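The Londer Gauge
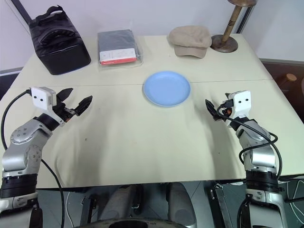

Wanda Dudek took the reading at six in the morning and wrote 51 in the column where the previous reading had been 50. She checked the float. It moved freely. She checked the zero mark against the brass pin in the wall, wiped the glass, and read it again. 51.

The Londer ran below the gauge house at the same speed as the day before. There had been no rain since the end of May, and the sluice at Prokby was shut.

She telephoned the district office. Jarosław Szewczyk answered on the fourth ring.

"One centimeter," she said.

"Wind."

"There is no wind."

"Then evaporation upstream was lower overnight."

"Evaporation doesn't raise a river, Jarosław."

He asked her to repeat the reading at noon and hung up. At noon it was 51. At six in the evening it was 51. She entered both figures and signed the sheet.

The gauge had been installed by her predecessor, Ida Haberkorn, who kept it for most of her working life and left 400 sheets in a steel cabinet, filed by month. Wanda opened the cabinet after supper. She was looking for a dry June with a rise in it. She found one in the third drawer. The level had gone from 50 to 51 with the sluice shut, and in the remarks column Haberkorn had written: Wall.

Wanda read the word several times. Then she took the lamp and the spirit level down the outside steps.

The bubble lay left of center. She turned the level end for end and it lay right of center by the same amount, so the instrument was sound. The gauge house was tilting toward the water. The brass pin had gone down with it, and the river had stayed where it was.

She called Szewczyk at home.

"The river hasn't risen," she said. "The house has dropped."

"By how much?"

"One centimeter."

There was a pause while he looked for something to write with.

"Do you want it corrected on the sheet?" she asked.

"What did Haberkorn do?"

"She left the figure and made a remark."

"Do the same," he said. "And sleep somewhere else."

She wrote the word in the column, put the sheet in the drawer, and carried her blankets up to the road.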